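Testa Wrist Sleeve Kit (pair), for two-handed parcel stations

The Testa sleeve is a ribbed grey cover for the bendy bit of a robot arm. We sold it for a good while as a thing that needed no attention whatsoever. Then a parcel station at our Altton test hall stopped with its left hand over the scanner plate and refused to let go of the afternoon. The fault log said "joint load high". It said this 300 times, in case we'd missed it.

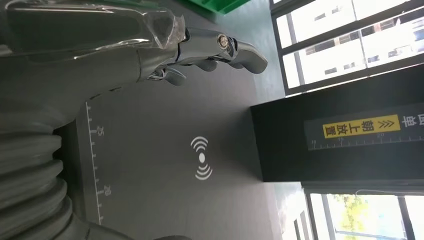
Hand and ribbed sleeve at the scanning station.

The culprit was one fold of the old sleeve, which had worked its way under the collar and was being politely chewed. The arm felt the drag, took it for a collision and stopped, as it should. Somebody cleared the fault and restarted it. It stopped again. This went on until the fold gave way, at parcel 3877, and a strip of sleeve went off down the conveyor towards Femalby with the post. 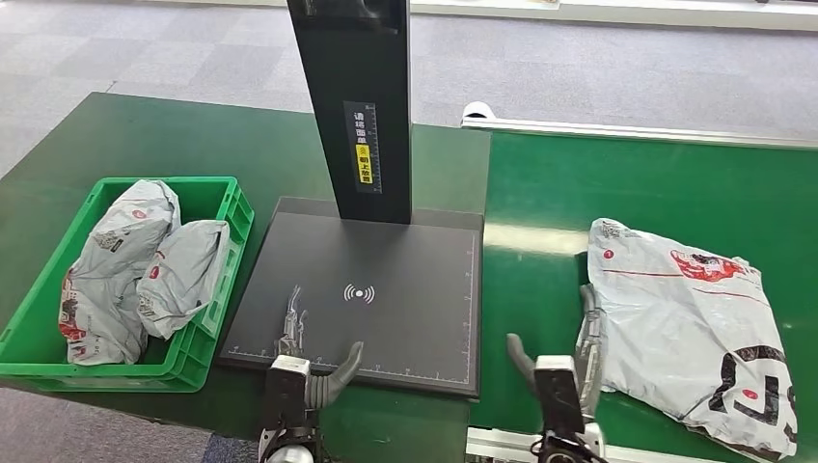 What we changed is dull but useful. The collar now has a lip, the end fold is stiffer, and there is a stripe on the inside edge that should be hidden when the sleeve is on properly. If you can see the stripe, take it off and start again. Each kit has 2 sleeves, 2 clamps and a card with the fitting steps, which we'd like you to read before the clamps go on.

Safety note: a repeated load fault is a reason to isolate the arm and look at it. Don't raise the load limit to make the message go away. We tried that in July and bought a new wrist joint. Keep loose film and packaging out of the folds, and keep your fingers out of them too while the power is on.
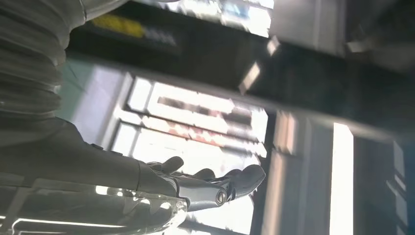 Brotenside, who run the same station on nights, wrote back that the new collar is fine but the stripe is "the exact colour of everything else in the building". They have a point. Kits packed after May 2, 2023 have an orange one.

Old sleeves can be swapped free of charge, chewed or otherwise.

Related items
Testa collar clamp, single
Testa thumb pad set
Scanner plate mat, grey
Conveyor side guide, short
Fault log reader lead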